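Monday was Flestach versus Kolev day. The Flestach is the white gripper, the Kolev is the multi-fingered hand, and I ran both on the one humanoid for 16 rounds of chores!

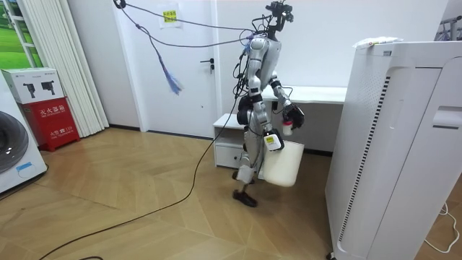 Grip force on the Flestach is set in the app, and I barely touched it all day. It's my favourite for anything with a handle (bucket duty is perfect for it), while the Kolev gets the fiddly stuff like small bottles. Lovely fingers, slow menus.
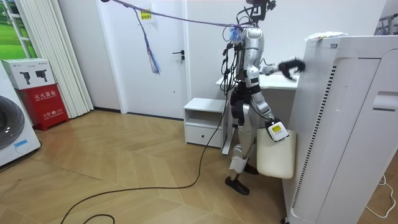
Ngân Vũ reckons I'm being too kind to the Kolev, and that its thumb calibration drifts after 11 cycles. Mine lasted longer, but I'd still buy the Flestach first.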